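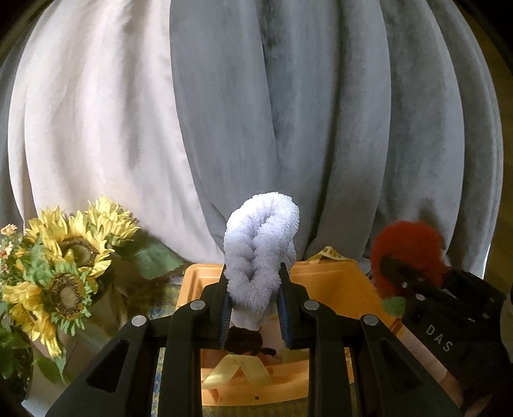
On the Washing of Household Wool

Wednesday, July 15, 2026

Readers of this blog have asked for a statement of the method used in this household for wool blankets and sweaters. It is set out below in the form in which it has been followed for 8 years, with one change made last winter.

Wool is washed twice a year, in late spring and again in September, before the heating is turned on. Washing more often wears the cloth and removes oils that do not return. Between washings, items are aired on a covered line for a full day and brushed along the grain.

Water should be cool to the hand. The same temperature must be kept for the rinse, as a sudden change will felt the fibers. A small measure of plain wool soap is enough. This household formerly used Prydderch flakes, which dissolve slowly and left a film on darker colors. The change to a liquid soap from Tircombe was made for that reason and has been satisfactory.

Items are to be soaked for ten minutes and pressed, never rubbed or wrung. Water is removed by rolling the piece in a dry towel. Drying is done flat, out of the sun, and heavy blankets may require two days. The large Clovden blanket required three.

Moths remain a matter of concern. Cedar has been tried and its effect was slight. Clean storage in closed cotton bags has given better results, and the bags are opened and inspected every month during warm weather. Any piece with signs of damage is sealed and placed in the freezer for two weeks, then brushed outdoors.

Questions on the repair of worn edges have also been received. These will be addressed in a separate post once work on the green blanket is complete.

144 shares
8 comments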